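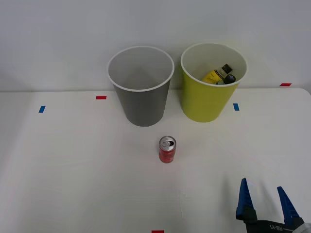
Tiltirwood Tapered Wastebasket, Round, Open Top

Oct 31, 2025
By Nabila Shawky

Small bin for under a desk, next to a toilet, beside the sewing machine. No lid, no pedal, no liner ring. Tapered body, white rim. Gray or yellow-green. Sold singly, no set price, sorry, people keep asking.

Item no. 1148

What changed since September

New rim. The old one had a sharp spot where the mold closed and two of you wrote in about snagged liners. Fixed on everything shipping now. Old stock is gone from the Driltalden warehouse, but a few shops may still have it. If yours snags, send a picture of the rim and we'll swap it.

Gray is back. Yellow-green never left.

Liners

Use the Brelto small drawstring, pack of 100. Fold over the rim and pull the string snug or it slides down by the afternoon. Grocery bags work too, tuck the handles under. The Naciri compostable liners fit but they're short, so you get maybe a finger's width of overhang. Fine for paper. Not great for anything heavy.

No liner at all is OK for dry trash. Wipe out with a damp cloth.

Cleaning

Dish soap, warm water, soft sponge. Rinse. Dry upside down on a towel. No scouring pads, they leave dull tracks on the outside and you can't buff them out. No bleach on the yellow-green, it goes patchy. Gray seems to mind less but we'd skip it anyway.

Sticker residue: cooking oil on a paper towel, leave it ten minutes, then soap.
Not for the dishwasher. The bottom rack warps it, the top rack doesn't have the height.

Not for

Hot ashes, cigarette ends, candle stubs. Diapers, unless you empty it constantly. Standing water for more than a day or so. Kitchens with a dog.

Stacking and storage

They nest. Put a sheet of newspaper between each one if they're going to sit in a closet over the summer, otherwise they grip and you'll be pulling at it with a friend on the other end. If stuck, run warm water over the outer one and twist. Dont pull straight up.

Ordering for an office or school

Minimum 39 per color for the bulk rate, which is one full carton. Mixed cartons not possible right now. Over 200 units, write to Meriem Benjelloun in orders before you check out, she'll quote freight seperately and it usually comes out lower than what the cart shows. Allow two weeks. Longer if you need delivery above ground floor.

Purchase orders accepted from schools and public libraries. Everyone else pays by card up front.

Returns

30 days, unused, any reason. Used ones only if something's wrong with them. Keep the carton until you've checked the rims, cracked ones do turn up after a rough trip. We don't need the cracked one back, just the photo and your order number.

Color note

Screens differ. Yellow-green looks more lime on a phone and more mustard in a bathroom with warm bulbs. Batches vary a little as well, so order all you need for one room together. Can't promise a match six months on.

Questions we get

Lid coming? No plans.
Bigger size? Being looked at for spring, same shape.
Replacement rims? Not sold on their own.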